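Chapter 4
How Much Do You Give Away?

The first book review I ever got paid for ruined the book. I was so proud of it, too. The novel was a mystery called The Noser Inheritance, by Ultan Ó Conaill, and I'd loved it so much that I wanted to tell the whole world exactly why. So I told them why. The why happened to be that the dead uncle is running the hotel under another name, and I put that in my second paragraph (with an exclamation mark!).

The letters came in for weeks. One reader had been saving the book for a long train ride and mailed me her bookmark, still crisp, with no note at all. I kept it. It's stuck in the dictionary on my desk, and I look at it whenever I'm about to type the words "it is finally revealed that."

In the last chapter we worked on openings, and by now you should have a first paragraph you don't hate. This chapter is where you have to talk about the story itself, and that means deciding what your reader gets to know before they've turned a single page. I still go back and forth on this with almost every book I cover. Some novels can be laid out from start to finish and lose nothing. Others fall apart if you mention who answers the door. 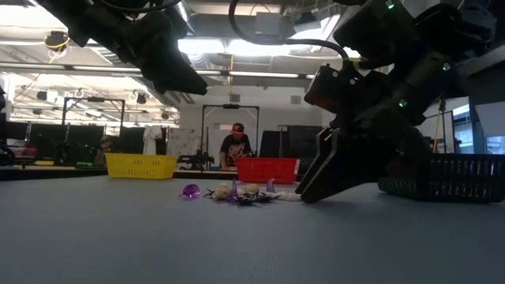 My old editor, Zohreh Najafi, had a rule she called the jacket rule: whatever the publisher prints on the back cover, you can use, and whatever they don't, you can't. It's a decent rule for your first few reviews, and I'd ask you to follow it for the exercises in the first half of this chapter. I stopped following it myself after a while, mostly because back covers are written by people in a hurry. I've seen jackets that give away a death on page 200, and I've seen jackets so foggy that you couldn't tell if the book was a romance or a war story. If the jacket says "a family is changed forever," you've got to be allowed to say a bit more than that.

What I do now is read with a pencil and mark the place where the book stops setting itself up. You can usually feel it. The people have been introduced, somebody wants something, and then a door closes behind them and they can't go back to the way things were. Everything before my pencil mark is fair game. Everything after it I have to think about. In Forough Hassanpour's The Salt Year, which runs to 324 pages, my mark comes quite early, when the older sister sells the boat. I'll happily tell you she sells the boat. I won't tell you who bought it.

Try it on whatever you're reading this week. Don't worry about finding the "right" page. Two careful readers will often put the mark in different places, and it can be more interesting to compare those two places than to agree on one.

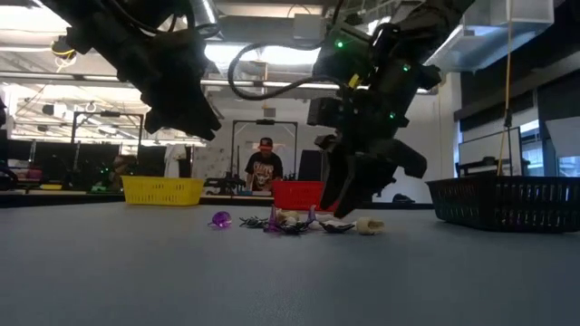
Figure 4.1. Two black robotic arms above a gray tabletop, with small objects under the gripper on the right.

Now, plot is only part of it. You can spoil a book without giving away one event, and I think this kind of spoiling does more harm, because reviewers do it without noticing. Say you write, "You'll never guess what happens in the last chapter." You haven't told me a thing about the last chapter! But now I'll spend the whole book guessing. I'll suspect the nice neighbor. I'll suspect the dog. I'm not reading the book the author wrote anymore, I'm solving a puzzle you handed me.

The same goes for "twist," "shocker," and "nothing is what it seems." I cut all of these from my own drafts, and I'll be asking you to cut them from yours. If a book's surprises are what made you love it, find another way to say so. You could talk about how fast you read it, or where you were sitting when you finished, or how you went straight back to the first page and started over. I once wrote that I'd let a pot of rice burn during the second half of Joscha Albers's Winter in Flastville, and more people wrote to me about that rice than about anything clever I'd said.

Tone can give the game away as well. If your review of a cheerful family comedy turns solemn halfway through and starts using words like "brave" and "necessary," a sharp reader will work out that somebody gets sick. I don't have a perfect fix for this one. I read my draft out loud and listen for the spot where my voice drops.
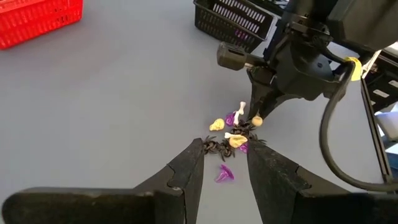 Then there are old books. People ask me how long a spoiler lasts, as if it were milk, and I used to have an answer. I said 2000: anything published before that year, I could talk about freely, and anything after, I had to be careful. I picked the year because it was round. It held up until a student named Ovidiu Husar put up his hand and told me that he'd been born that year, and that every book ever written was new to him. He had a point, and I dropped the cutoff that same afternoon.

These days I think about who's going to be reading me. A piece for people who study novels can discuss endings, since they've come for that. A review in a local paper is for somebody deciding what to take home, and it makes no difference to her if the book came out last May or before her grandmother was born. When I do need to get into an ending for general readers, I put a plain warning in its own short paragraph, and I make sure that the part above it works as a complete review. Please don't make people choose between half a review and a ruined book. 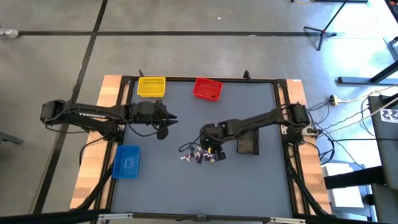

Before You Read On

Below you'll find my review of The Mevico Road, a thriller from Tahiri Press, just as I filed it on 12/27/18. I've left it alone, including one sentence in the middle that I now think gives away far too much. Read it once straight through without a pencil. Then read it again and underline the following:

Every fact about the story that you'd expect to find on the back cover.
Every fact you wouldn't.
Any word that made you suspicious of a character.
The place where you think my pencil mark would have gone.

Write down which sentence you'd cut, and what you'd put there if you had to fill the same amount of space. Keep your notes handy, because we'll use them when we get to the section on summaries, and again when you draft your own review of a book you loved.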